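3.2 Materials and layout

The sorting task used a set of plastic shape blocks in four colors, placed on a flat wooden board. Boards were supplied by the workshop at Cladcombe and were kept level for the whole session. Blocks were drawn from the Ganent set, which includes cubes, cylinders, half-cylinders, triangular prisms and star-shaped prisms. Color and shape were varied independently, so that a given shape could not be predicted from its color.

Layouts were generated in advance. From a pool of 1000 candidate arrangements, 900 met the spacing rule and 512 of these were retained for the study. The spacing rule required that each block have at least one face visible from the front edge of the board – a block hidden completely behind its neighbors was treated as a layout error, and the arrangement was discarded. Contact between blocks was allowed.

Following Ellis and Unotton, we distinguish open layouts, in which blocks stand apart, from clustered layouts, in which 3 or more blocks form a group with little or no space between them. Mixed layouts contain both.
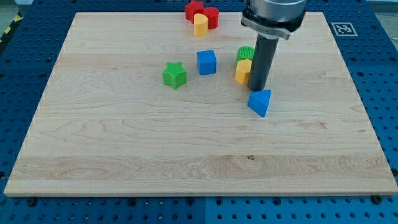
Figure 3. Shape blocks on the maple board.

Mixed layouts make up the largest share of the retained set and are the main concern of the analysis in Section 4. They require two separate judgments, one about the group and one about the blocks outside it. In Figure 3 the group lies near the far edge of the board, with a yellow half-cylinder in front of a red star and a red cylinder, while the blue cube and the green star prism stand nearer the middle. The two stars differ in color and in position relative to the group, and a description by shape alone does not separate them. Such pairs were scored as ambiguous unless color or location was also given.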